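4.2 Price, Decoration and the Decision to Buy

Decorated tableware is sold in two ways at once.
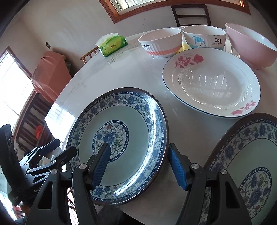
It is sold as a thing to eat from, and it is sold as a thing to look at, and the price attached to it depends a good deal on which of the two the shop has chosen to stress. Earlier work on home goods has mostly treated the pattern on a plate as a fixed feature, like its diameter. The present section treats it as part of the offer made by the retailer, and asks how shoppers respond when the same pattern is shown as everyday ware in one shop and as a collector's piece in another.

Figure 3. Blue-and-white porcelain plate.

The data come from two independent home goods stores, Pirnholm and Kirkstead, both of which carried the Bruria line during the study period. Pirnholm places its tableware on open shelves, grouped by use, with prices on small cards. Kirkstead keeps decorated pieces in a separate room near the front of the store, grouped by pattern, and gives prices on request. Sales records were supplied by both stores and covered 1,266 transactions in which at least one decorated piece was bought. Returns were removed before analysis, as were purchases made by the trade.

In addition to the sales records, 131 shoppers completed a short written survey at the point of leaving the store. The survey asked what the shopper had come in to buy, what had been bought, whether the purchase was a gift, and where in the home the piece would be kept. Shoppers who had bought nothing were also invited to take part, and their answers are reported separately in Section 4.4.

The clearest difference between the stores lies in the size of the purchase. Shoppers at Pirnholm tended to buy in sets, and often came back in later months to add matching bowls or cups. Shoppers at Kirkstead tended to buy a single piece, usually a serving plate or a tray, and described it in the survey as something for a wall, a sideboard or an open shelf. Several wrote that they would not use the piece for food at all. The same patterns were on sale in both stores, and the difference remained when the comparison was limited to those patterns.

Gift purchases followed a different course. In both stores, shoppers buying for someone else were more likely to choose a pattern that was already well known, and less likely to ask about care or washing. This agrees with the account given by Zeleke, the distributor of the Bruria line, whose order sheets show demand for the older patterns rising ahead of the winter holidays and falling away soon after.

The effect of a sold-out label was also examined. At Kirkstead, pieces that had sold out stayed on display with a small label, while at Pirnholm they were taken down the same day. Survey answers from Kirkstead suggest that the label raised interest in the pattern as a whole - a number of shoppers asked to be told when it returned - but the sales records do not show that this interest led to more purchases of other pieces in the same pattern. The period covered may have been too short for such an effect to appear.

Some caution is needed in reading these results. The stores differ in location and in the age of their customers, and neither factor could be held constant. The survey relied on shoppers' own statements of where a piece would be kept, and no visits to homes were made. The question of how decorated pieces are used after purchase is taken up in Section 5.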